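Notebook, December, entry 16
Finger pads: Dresow set against Busby set, hand-held tool

Carried over from the last entry: the Dresow pads slip on smooth skins once the closing force is kept low enough not to mark anything. Howard Wragg wants to know if the fault is in the pad or in the linkage before we order more from Vekusport. I think it is the pad. Deok-su Heo thinks it is the linkage, and he has been right on the last two of these.

Started at 09:40. Encoder zero checked on both tools with the jaws fully closed, then again after ten open-close cycles. Left tool came back to the same reading. Right tool drifted by a small amount and was re-zeroed. If it drifts again I will take the encoder cover off and look at the grub screw. Logging through the Ki controller, firmware unchanged from November. Log started at sample 2764, so ignore everything before that.
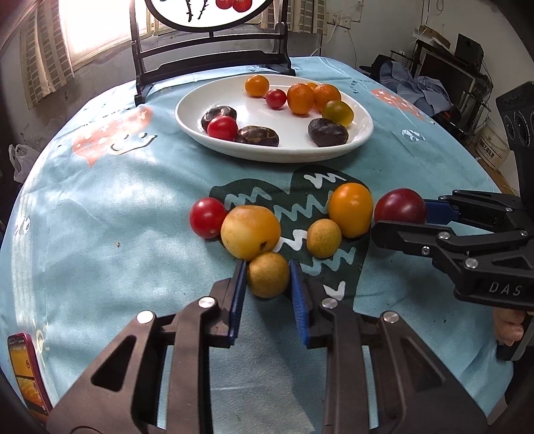
Jaw opening on approach matters more than I had allowed for. With the jaws wide, the operator tends to push forward until the item touches the root of the fingers, and the pad tips then do no work at all. For the round items I now stop short with the jaws open and the fruit just ahead of the fingers, as with the yellow-green one, then advance slowly and close on the widest part. The dark red plum, over towards the right-hand tool, gets the same approach from the side. Small items such as the cherry tomatoes need a narrower opening to begin with, otherwise one finger arrives first and the item rolls.

Results so far, both tools taken together: 97 grasps logged, of which the Busby pads gave the cleaner force trace. The Dresow trace has a step in it just after contact. Deok-su reads this as play in the linkage pins. It is absent with the Busby pads on the same linkage, so I am not convinced – but the Busby pads are softer and could be hiding it.

Camera: exposure left on auto, which was a mistake. It hunts when the tool turns towards the window. Fix it by hand before the next run and write the value on the tool.

To do:
Swap pads left to right and repeat, same operator.
Measure pin play with the dial gauge, both tools.
Cut the log at each jaw opening. Deok-su has a script for this but it fails at record 266, reason not found.
Ask Howard if the Vekusport order can wait until the swap is done.

Stopped at 12:15. Pads wiped down, tools back on charge.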